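4.2 Setting the table for the breakfast task

Before you start, finish the homing in section 4.1. The Fota arm must be in rest position and the motor switch must be off.

1. Wipe the tabletop and let it dry.

2. Put the toaster on the left side, with the long side facing the middle. Leave its cable unplugged. In the Jirnotden club we never heat anything during practice.

3. Place the round plate at the far side of the table and the bowl to the right of it. The bowl stays empty.

4. Lay one slice of toast on the plate and the lettuce leaf on top. The toast may lie at an angle, the program accepts this.

5. Switch on the motors, open Satti and press "Open wide". The two fingers should go apart and point to the plate and the bowl, with free table between them.

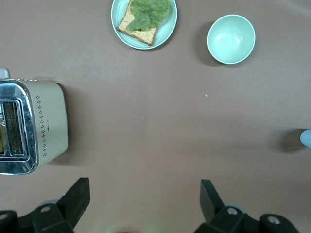 6. Press "Save start pose". Wait 2 seconds before you touch the keyboard again.

Note: If Satti shows a finger value under 400, the gripper is not fully open. Repeat step 5.

CAUTION: Keep your hands away from the fingers when the motors are on – also when the arm is not moving.

4.3 First run

Choose "Slow" in the Sirkitz menu for the first run of each team. The speed value must be 1,000 or less. One student stays at the stop button until the arm is back in rest position.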